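4.3 What the storage diaries can and cannot show

The case for resealable bags rests on a simple claim: vegetables kept in a closed bag are thrown away less often than vegetables kept loose. The Brosau diaries are usually cited in support. We doubt they can carry that weight. Of the 62 households that began a diary in October, 18 stopped before the end, and the published totals leave them out with no comment on what they had been throwing away up to then. People who give up on a food diary may well be the people with the most to write down.
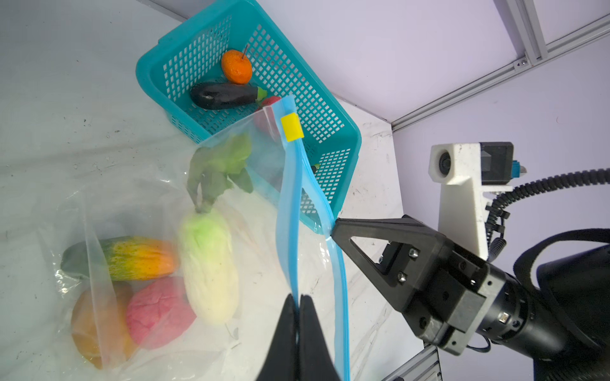 There is also the matter of what counts as a bagged vegetable. The diary form offered one box, "in bag," and a household could tick it for a sealed bag, a bag left open in the drawer, or the thin store bag the cabbage came home in. Treating these as one method makes the category large enough to analyze, but it tells us little about the seal, and the seal is what the Vevora storage guide asks people to pay for. A fair test would at least separate open bags from closed ones. The later Henríquez survey tried to do so and then merged the two groups when the closed group proved small.
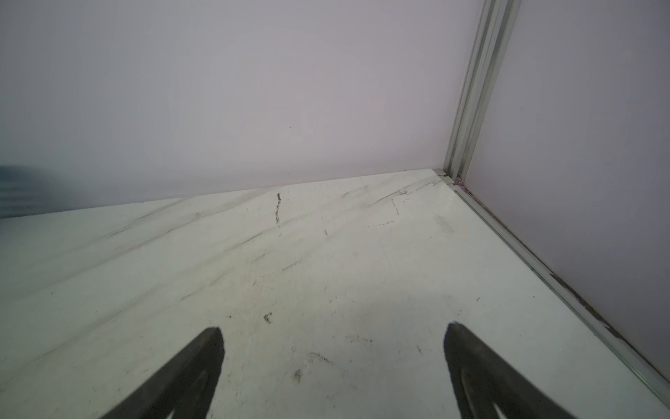
Weighing raises a different problem. Households were told to scrape trimmings onto a clean counter, gather them up and weigh them once a day. How much gets gathered depends on how much gets seen, and the instructions said nothing about the counter itself. On a plain dark top, pale cabbage scraps are hard to miss. On a white surface with a marble pattern, like the one in Figure 2, small pale pieces could easily be taken for part of the veining. We don't claim this explains the reported difference – it may be trivial – but the difference is itself only 7 grams a day, and the error from missed scraps was never estimated.

The defense most often made is that such errors fall on both groups equally and so cancel out. That would be reasonable if households had been assigned to a storage method. They chose their own, and careful people may both close their bags and sweep up their crumbs. 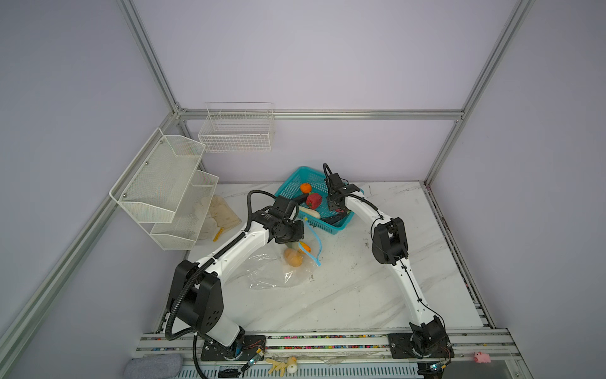
Larnik, commenting on a draft of this section, objected that we ask too much of a home study, and that "a rough number from a real kitchen is worth more than an exact one from a lab." We accept the first half of that. A rough number is useful when its roughness is reported with it, and in the Brosau tables it isn't. Until the 18 missing diaries are released, we would treat the saving as unproven and leave it out of the cost comparison in Section 5.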